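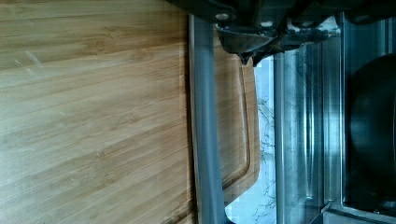 Planche à découper en bambou à rainure, vue depuis le poignet du bras, sous la pince.

Club robotique de Fevbridge : point d'étape sur le projet Sostar

Le groupe du jeudi poursuit le travail sur la manipulation d'ustensiles de cuisine. L'objectif de la saison reste celui fixé à l'automne : saisir une planche à découper rangée sur chant, la dégager sans toucher les objets voisins et la poser à plat sur le plan de travail. Le règlement de la coupe Dunstan impose une séquence complète, sans intervention humaine entre le départ et la dépose.

La planche s'est révélée plus difficile que les bols et les tasses du trimestre précédent. Son épaisseur est faible devant sa largeur, et une erreur d'orientation de quelques degrés suffit pour qu'un doigt de la pince bute sur la tranche. La rainure à jus pose un second problème. Le détecteur de contours la confond volontiers avec le bord extérieur, les deux tracés étant parallèles et arrondis de la même manière aux angles. Dans ce cas, le point de prise calculé tombe à l'intérieur de la planche et la pince descend trop bas.

La correction adoptée consiste à conserver tous les contours fermés, puis à retenir le plus grand de ceux qui partagent la même orientation. Elle est en place dans la branche principale du dépôt. Le veinage du bambou produit encore des segments parasites lorsque la caméra est très proche de la surface ; un filtre sur la longueur minimale en élimine la majeure partie, au prix d'un léger retard de traitement.

Les surfaces en acier inoxydable restent le point faible. Les reflets verticaux sont interprétés comme des arêtes, et leur position varie avec celle du bras. Deux pistes sont à l'étude : fixer l'exposition de la caméra avant l'approche, ou fusionner plusieurs vues prises sous des angles différents. La première est simple à programmer mais supporte mal le contre-jour d'une fenêtre. La seconde demande un étalonnage main-œil plus soigné que celui dont nous disposons.

Côté données, le jeu d'entraînement compte plus de 2 000 images annotées, dont 300 réservées à la validation. Ces dernières ne doivent servir ni au réglage des seuils ni au choix du modèle – le rappel s'adresse à tous les binômes. Les annotations de contour se font désormais dans Jimix, avec deux étiquettes distinctes : « bord » et « rainure ». Les fichiers créés avec l'ancienne étiquette unique sont à reprendre avant la prochaine fusion. Merci de ne pas renommer les dossiers pendant l'opération, les scripts d'import utilisant encore des chemins absolus.

La partie mécanique évolue peu. Les patins souples des doigts seront remplacés par une version plus fine, dessinée par le groupe débutants et en cours d'impression. La course utile de la pince reste inchangée, de même que la limite logicielle de vitesse pendant la phase d'approche. Toute modification de cette limite passe par une relecture à deux.

Prochaine séance jeudi à 18 heures, dans la salle habituelle. Au programme : reprise de l'étalonnage, comparaison des deux pistes sur les reflets, puis rédaction de la fiche technique demandée pour l'inscription à Dunstan. Les binômes qui n'ont pas encore transmis leur journal d'essais sont priés de le déposer sur le serveur avant la séance, au format texte, avec le numéro de version du code en première ligne.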